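5. Comparing finger sets on the twin-arm cell

This section covers fitting a finger set, setting the grip force and running the bowl trial. Read section 4 first if the arms have not been zeroed since the cell was last moved. Allow 70 minutes for one complete comparison of two finger sets, including the change-over.

The cell is supplied with two finger sets. The Altau set is narrow, with a flat pad. The Malabanan set is wider and has a shallow groove down the pad. Both fit the same parallel gripper and use the same four screws.

5.1 Before you start

1. Park both arms from the Wokanby controller and wait for the status light to turn green.
2. Switch off motor power at the controller. Leave the logic supply on, or the joint positions will be lost.
3. Check that both mounting plates are tight on the rail. There should be no movement when you push the shoulder joint by hand.
4. Look along the cables on each arm. They must not be trapped under a plate or pulled tight at the wrist.

CAUTION: The arms will sag slightly when motor power is removed. Support the wrist with one hand before you press the switch.

5.2 Fitting a finger set

1. Open the gripper to its full width using the thumbwheel on the side of the body.
2. Remove the two screws from each finger and lift the finger off.
3. Wipe the seat with a dry cloth. Do not use oil or solvent.
4. Fit the new fingers with the pads facing each other. The left and right fingers of the Malabanan set are not the same, and the letter stamped on the back must match the letter on the seat.
5. Tighten the screws by hand, then by a further quarter turn.
6. Switch motor power back on and select Fingers > Learn. The gripper will close once and open once.

Note: If the controller shows error 57, the fingers have met before the end of the stroke. Check that they have not been swapped over, then repeat step 6.

5.3 Setting the grip force

Grip force is set as a percentage of the maximum. Start at 25 for ordinary bowls with either finger set. Raise it in small steps until a bowl can be lifted clear of the floor and tilted without slipping in the pads. Glazed bowls with a thick rim usually need less force than thin ones, whichever fingers are fitted.

CAUTION: Do not raise the force while a bowl is being held. Set it down, open the gripper, change the value and pick it up again.

Use the same force value for both finger sets on the first run. You can tune each set separately afterwards, but keep the two groups of results apart.

5.4 Running the bowl trial

The trial uses both arms and a wire dish rack with upright dividers. One arm picks up a bowl from the floor of the cell, turns it on edge and brings it to the rack. The other works at the rack itself.
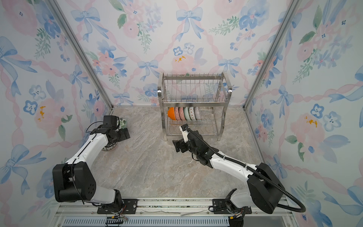

Keep the rack in the same place for every run. If it is moved by even a small amount, the stored approach points will no longer line up with the gaps between the dividers and the results for the two finger sets cannot be compared.

1. Load the program Bowls_Rack and choose the finger set from the list.
2. Place the bowls on their start marks.
3. Close the guard and press Run. The first pass is at reduced speed.
4. Watch the first pass to the end. Stop it if a finger touches a divider.
5. If the first pass is clean, select Full Speed and start the logged run.
6. Log each dropped bowl, each missed slot and each stop. The controller records the time by itself.

In our own tests in April, Rhea Panganiban and Rodel Aquino logged 282 placements. The narrow fingers went between the dividers more easily when the neighbouring slots were full. The wider fingers held a tilted bowl more steadily but needed a straighter approach. We suggest the narrow set as a starting point for close-packed racks.

5.5 If a bowl slips

Check the pads for wear before changing the force. A shiny patch near the tip means the bowl is being held too far out, and the pick point should be lowered. Spare pads can be ordered from Londovia in pairs. Always replace both pads on a gripper together, and run Fingers > Learn again before the next trial.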